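Ekora Everyday Cloth, large

Price per cloth, or take the bundle of 4 and save a bit on shipping. Item no. 417.

I started making these because I was sick of dish towels that push water around the plate and never soak any of it up! The Ekora is a plain cotton waffle weave, washed before it leaves my workroom, so it's thirsty from day one and you don't have to run it through the laundry five times first. I use mine for drying glasses, covering bread dough, wiping the counter and (don't tell my mother) as a napkin when it's just me and a bowl of soup.

The cotton comes from Kirlow, same supplier I've had for 7 years, and Polyxeni Spanos does all the hemming on her old machine in Caltwood. She double-stitches the corners and I have yet to see one come undone.

Colors: Tangerine, Coral, Oatmeal and Slate. Tangerine will mellow a little over the first few washes, and I like it better that way, but if you want it to stay loud, wash it cold and dry it in the shade.

Care: warm wash, tumble low, no fabric softener please. Softener coats the threads and then you're back to pushing water around. Iron it if you're that kind of person, I'm not.

Shipping: orders in by Saturday noon go out on the next mail run. Usman Bukhari packs everything and he'll tuck in a care card, so check the wrapping before you toss it. Returns are fine within 2 weeks, unwashed.

Also stocked at Chrysikopoulos Kitchen & Home, if you'd like to feel one before you buy (they usually have Oatmeal and Slate, the brights sell out fast). 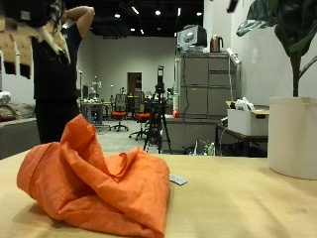
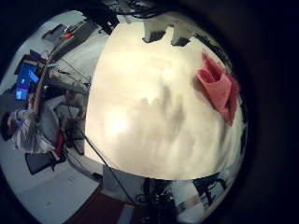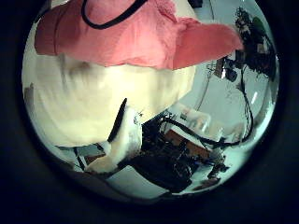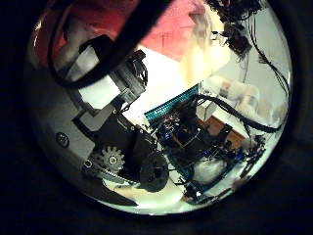 First photo: orange cloth on a light wood tabletop.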